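Unit 4: Sorting Tasks and Attribute Sets
Course notes, K. Fakir

4.1 Terms

An attribute is a property by which one piece can be told from another: color, shape, size, thickness. A value is one state of that attribute. Red is a value of color. A full set contains every combination of values; a partial set leaves some out. Most sets in a working classroom are partial, through loss or through mixing with other sets.

4.2 Free and directed sorting

In a free sort the child is given the pieces and no rule. The observer records the first rule used and the point at which it changes, if it does. In a directed sort the rule is stated first ("put the ones that are the same color together"). Do not mix the two in one sitting.

Color is usually the earlier rule in our Kindcombe records, with shape following. A child who changes rule partway through has not made an error. Record both rules and the piece at which the change occurred.

4.3 Work surface

Use a plain board or tray with a clear border. The Atallah trays are adequate but slide on smooth tabletops -- put a damp cloth under them. Strong patterns on the surface are to be avoided with children under 4. Wood grain has not caused difficulty.

4.4 Reading a layout

Layouts are read for nearness first, then for shared values. A group is any set of pieces closer to each other than to the rest. Note the group before naming a rule for it, as the nearness may be accidental.

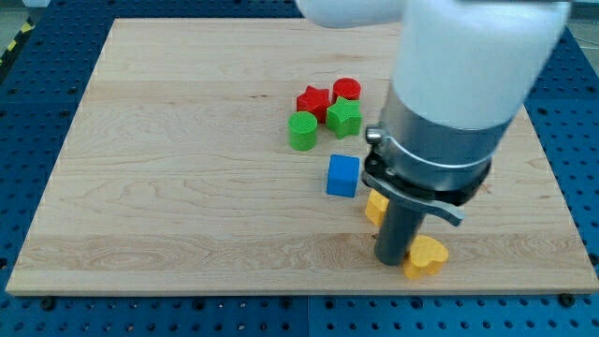 Crossed attributes are the main difficulty in reading. Two pieces may agree in color and differ in shape, while each agrees in shape with a third piece of another color. The cluster on the maple board is of this type: a star and a cylinder in red, a star and a cylinder in green. It supports a color rule and a shape rule equally and should be entered as "undetermined". The blue cube stands alone under either rule.

4.5 Exercise

Draw a layout of six pieces that permits exactly one rule. Exchange with a partner and look for a second rule. Bring the sheet to the March session, with the Gristska reading (section 4 only).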